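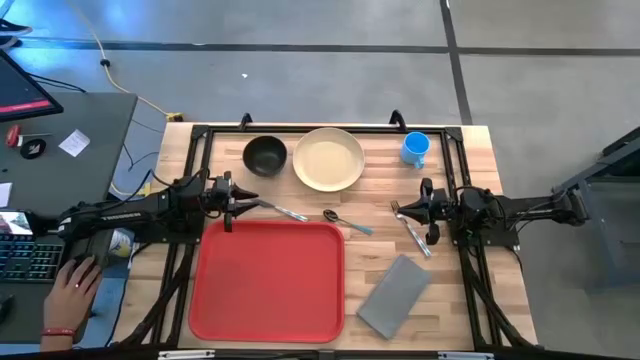
Sebastian Sârbu
Contributing writer, robotics and automation
11/11/22

Ask anyone at Vemodon what they're proudest of and you won't hear about motors. You'll hear about a rulebook! It runs to 183 numbered rules, it covers nothing but tabletop work with two arms, and I read the whole thing on the train home with a pen in my hand.

Take rule one: the frame gets clamped to the table before anything is powered up. It sounds almost too plain to write down, but a frame that creeps a little over a morning can spoil every run after it, and the drift is horribly hard to spot later.

Then come the table settings, my favorite chapter. A fork is a wonderful test piece – thin, shiny and flat against the wood, so the fingers have very little to get under. The rules ask for dishes of different sizes and colors in one layout, a dark bowl with a pale plate, say, and for silverware to be laid at odd angles. Straight rows are banned outright (I cheered at that one).

One person stays within reach of the station whenever the arms are live. Cables hang outside the work area. If both arms want the same spot, one waits with its gripper open until the other has cleared it.

The team at Furtună, who use the same rules, repeat each layout 300 times before changing a single item. Their log, which they call Findlow, now holds 3,388 runs, and failed ones are kept right beside the good ones. I love this. A dropped spoon tells you plenty if somebody has written down where it started.

The next edition goes out for comments later in November, with a longer section on cloth. Folded napkins, I'm told, have caused more arguments than all the cutlery put together.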